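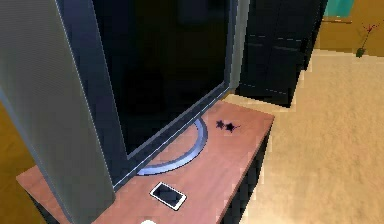
Big black screen, wooden table, tall gray panel on the left.

We got the house in Clarnham!! Three bedrooms, a lot that runs 98 feet back to the creek, and a mudroom with hooks already up. I have wanted hooks my entire adult life. The sellers had 15 showings booked and took our offer after the second one, so I never even got to panic properly. Terence Ackroyd did the inspection and found one slow drain and a sticky window (I can live with a sticky window). We close in March, and I've already picked the kitchen paint, a green so good I keep the chip in my wallet.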